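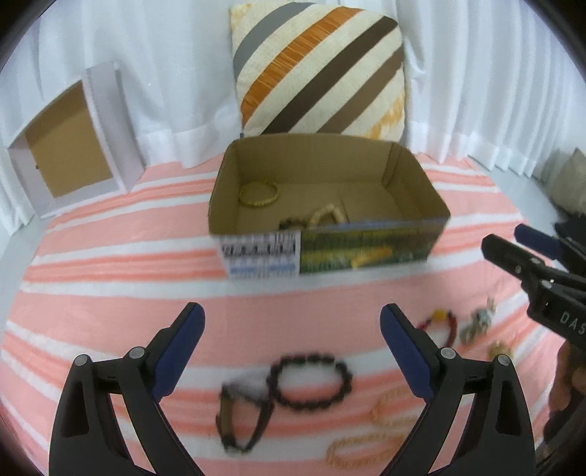
Goalkeepers wanted at Altmont! I coach the keepers here, and I need two more for the fall season — one for the first team, one for the reserves. We train at Mellard Park two evenings a week and the season kicks off in September. League experience is nice, but I'd take somebody loud who comes for crosses (our center backs will love you). Dues are $85, and I've got spare gloves if yours are shot. Text me your age and last club through the team page by June 29, 2018, and I'll set up a tryout.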